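Pliststead Shared Workshop
Minutes of the December meeting of the users' group

Place: the long room, first floor
Start: 5:30 in the evening
Chair: Nazmiye Sezer
Minutes: written by the secretary from notes taken by hand. Corrections are welcome before the next meeting.

Present: eleven members, plus two guests from the Skov evening class. Apologies were received from the Tundoreo bench group, who sent their comments in writing.

1. Opening and minutes of the last meeting

The chair opened the meeting and welcomed the guests. The minutes of the previous meeting were read. One correction was made under the item about the windows: it was written that the left window does not open, and it should say that it opens but does not close well. With this change the minutes were accepted.

2. Matters remaining from last time

The window. The building office has answered and will send a person to look at the handle. No time was given. Until then members are asked to leave this window closed, also when the room is warm.

The key cupboard. The new lock is fitted and the code was given to the bench leaders. The chair asked that the code is not written on the wall beside the cupboard, as it was in the past.

The chairs. Four chairs were taken to the Skov class for their open evening and all of them have come back. One has a loose back leg and is standing near the door with tape on it. A member offered to glue it. Accepted with thanks.

3. Money

The balance of the group's account is 1417. From this, 426 is already promised for the repair of the drill stand, and the bill is expected before the end of the month. The rest is free for use.

A member asked if the repair could be made cheaper by using a second-hand part. The chair replied that she had asked this question to the shop, and the shop did not recommend it. There was a short discussion. The meeting decided to keep the repair as it was ordered.

It was also asked whether the yearly contribution will go up. There is no plan for this at the moment. The question will be taken again in spring, when the costs for heating are known.

4. Storage of cables and cords

This was the main point of the evening and it took the longest time.

4.1 The situation

The chair explained that the big drawer under the window can no longer be opened completely. It holds power leads, network cables, extension cords and pieces of rope all together, and when one is pulled out, the others come with it. The Tundoreo group wrote in their comments that they lost a large part of an evening looking for one long lead, and that they finally bought a new one with their own money. They do not ask for this money back, but they would like that the matter is settled.

Several members agreed that the drawer is too small for its purpose. Others were of the opinion that the size is good enough and the problem is how we put the things away. Both views were noted.

4.2 How to wind a cable

One of the guests works with stage lighting and showed us the over-and-under way of winding. The first loop is made in the normal way, and for the second loop the hand is turned, so that the cable goes under. Then it is repeated until the end. A cable wound like this can be thrown out on the floor and it lies straight. Most members tried it with a lead from the drawer. It is more difficult than it looks and some of us will need practice.

The guest also gave the advice never to wind a cable around the elbow. It twists the wires inside, and after some time the cable keeps this twisted form and wants to go back to it always. Two members admitted that they learned it this way from their parents and have done it all their life.

A question was asked about thick cables. The answer was that they need larger loops, and one should feel with the hand what size the cable likes – if it pushes back, the loop is too small.

4.3 How to open a knot

Here there was more disagreement. One member said that the quickest way is to pull both ends. The chair was against this and asked that it is recorded. Pulling makes the knot hard, and with old cables the outer skin can break.

After discussion the meeting agreed on the following advice, which will be printed and put up inside the drawer cabinet:

First put the cable on a clear part of the table, under good light. Find one end, and keep this end in view. Loosen the whole bundle from the middle by lifting the loops apart, without trying to solve anything yet. Then lead the free end back through the loops, one after the other. If there is a plug on the end, guide the plug with the fingers so it does not catch. With soft cords, roll the knot a little between the palms first. A knot which is still closed after ten minutes may be given to somebody else, and this is not a shame.

The Skov guests asked for a copy for their own classroom. Agreed.

4.4 Sorting system

Three proposals were made.

The first was to hang all cables on hooks along the back wall. It would be easy to see what we have, but the wall is partly used for the boards, and the members who need the boards were not in favor.

The second was to buy a ready-made cabinet with small drawers from Sernow. The price is 700 with delivery. Some members found this beautiful but too expensive, and it was remarked that small drawers are only useful for small cables.

The third was to use flat open boxes on the existing shelf, one for each kind, with a strap of cloth around every cable. The boxes we have already. Only the straps must be bought, and the cost for these is low.

The vote was taken by raising hands. The third proposal was accepted with a clear majority. The Sernow cabinet can be discussed again next year if the boxes do not work.

The labels on the boxes will be: power, network, audio, thin cords and rope, and unknown. A member asked that the box "unknown" is emptied from time to time, because otherwise everything will end up in it. The secretary will put this on the list of regular tasks.

4.5 Sorting evening

There will be an evening only for this work, in the second half of the month, beginning at 6:00. All tables will be used. Everybody who comes should take one bundle at a time and finish it before taking the next. Cables with visible damage go in the gray bin by the door and are not put back in the drawer, also when they still function. Tea will be provided and members may bring something to eat, but food stays on the side table.

The black cable with the pale tan plug tip and the light gray-blue one, both knotted, are to be done first. 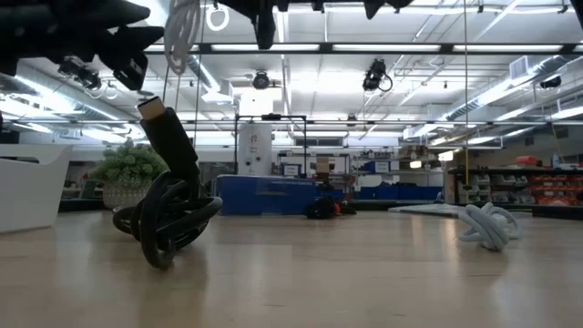
5. Lighting and the use of the tables

A member reported that the tables near the door are too dark for fine work in the evening. The chair suggested using the two desk lamps from the cupboard until a better solution is found. One of them needs a new bulb. It was agreed to buy two, so that there is a spare.

There was also a request that the tables are left free at the end of each session. At present people leave their work with a note on it, and the note says "back tomorrow" for a whole week. The meeting was sympathetic to this, since it is not always possible to finish, but the space is limited. From now on, unfinished work can stay on the table for one night. After this it must go on the shelf with a name on it.

6. Requests from other groups

The Skov evening class would like to use the long room for three evenings in the new year. There was no objection. They will bring their own tools and will return the furniture to its place. The chair will arrange the evenings with them directly.

The Tundoreo group asked for a second key. It was decided to wait with this until the new lock has been in use for some months.

7. Any other business

A pair of brown gloves and a measuring tape were found under the bench. They are in the cupboard.

The broom is missing again. Who has it is asked to bring it back.

Nazmiye Sezer thanked the guest for the demonstration and the members for their patience with the long item. She mentioned that over half of the new members have not yet filled in the safety form, and blank forms are lying beside the key cupboard.

8. Tasks

Printing the advice on knots: secretary
Buying straps and bulbs: Nazmiye Sezer
Labels for the boxes: the two members from the corner bench
Gluing the chair: as agreed under item 2
Copy of the advice to the Skov class: secretary

The meeting was closed at 7:20. The next one will be in the same room, and the time will be announced by the usual list.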